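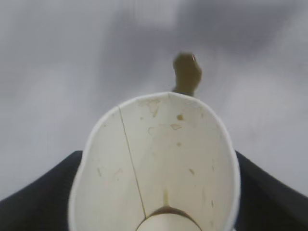

What is wrist-view cloning?

It's a way of teaching a robot arm a job by recording what a small camera near its gripper sees while a person steers the arm through that job, then training a network to pick the same motions from the same kind of view.

I've been keeping this entry up for the Fleda wiki since January, and I'm one of the people who use the method most days, so expect a bit of a fan's tone in places. If you want the dry version, the lab notes have it (and good luck with those, I wrote some of them too).

Name and origin

Around our building the method goes by Tedby, after the software package that runs it. Mounir Saber wrote the first version for pouring and emptying jobs, and the name of the package slowly took over as the name of the whole approach. You'll hear people say "we Tedbied the cup task," which I can't spell with a straight face. The older name, wrist-view cloning, is still what I'd use with anyone from outside.

It belongs to the bigger family called imitation learning or behavior cloning. Plenty of groups mix a wrist camera with one or two fixed cameras looking at the table from the side. Tedby in its plain form throws the fixed cameras out and lives with the wrist view alone, plus the readings from the arm's joints and the opening width of the gripper.

How it works

A person drives the arm by hand controller. Every run is saved from the first motion to the last, including the fumbles, and the person tags it as keep or drop. For the cup task we kept 258 runs. The network then gets short stretches of those runs and learns to guess the next chunk of motion, 16 steps at a time. When the arm is working on its own it carries out the first part of the chunk, looks again, and guesses again.

The chunk length took a lot of fiddling! Short chunks made the arm shiver near the rim of things, like it kept changing its mind. Long chunks looked lovely and smooth, right up until the cup slipped a little and the arm carried on as if nothing had happened. Sixteen was where I stopped fiddling, mostly because I liked how it looked, and then the test numbers came out fine so I left it.

What the camera gets to see

People who haven't worked with wrist footage usually picture something tidier. Once a paper cup is between the fingers with its mouth toward the lens, the cup takes over the view. You get the rim as one tall white arch, the inside wall, the seam in the paper running down to the base, and the two black fingers coming in low on either side. The table behind goes to soft gray mush. Anything past the rim may be nothing more than an olive-brown blur.

For the person steering, that's a pretty uncomfortable way to work (I lean sideways in my chair as if it would help me see around the cup). For the network it's a gift. The stuff that matters for the job is big and close: brown drips on the wall, a small dark pool where the wall meets the base. A fixed camera off to the side would see the outside of a white cup and have no clue what's in it.

Stains and liquid

Leftover drink has been the most interesting part for me. Our early training cups were all clean and new, and the trained arm treated any brown mark as if the cup still had a drink in it. It would tip, look, tip again, look again, and stay there until somebody hit stop. A stain on the wall and a pool at the base are both just brown patches unless the training runs give the network a reason to treat them differently.

Mounir's fix was to record with used cups, the messier the better. In those runs the person doing the steering ignores marks on the wall and decides only by what's collected at the bottom. We didn't add a label for "stain" or "liquid" anywhere. After the used-cup runs went in, the endless tipping mostly went away. I still see it with very dark rings right above the base, and I don't have a good answer for those.

Results

The test we report uses 30 cups the network hasn't met in training, each one tried once. With clean-cup training only, the arm finished the job on 11 of them. I reran the used-cup version on 5/18/25 after a change to the gripper settings, and it did clearly better, but I want a second full pass before I put that number in an encyclopedia entry and have it quoted back to me for years.

The Ghoneim setup, which is the same arm with a side camera added, does better at finding the cup in the first place. It doesn't help much once the cup is held. My own take is that the two ought to be combined, with the side view used for the approach and then dropped, though Mounir disagrees and thinks the wrist view can do the approach too if we record more of it. We've been having that argument for a while.

Known problems

Blur is the big one. When the wrist turns fast, whatever is beyond the rim smears out, and the network can't tell how far away it is. Slowing down the person's steering helps, but then the trained arm is slow as well, as it copies the pace along with everything else.

Squeeze is the other. Paper cups give under the fingers, the rim goes out of round, and the network seems to read that as the cup being at a new angle. We now cap the closing force. Brondix fingertips with a softer pad are on the list to try, and I'll add a section once they've been on the arm for a bit.

See also: behavior cloning, action chunking, teleoperation, Ghoneim setup.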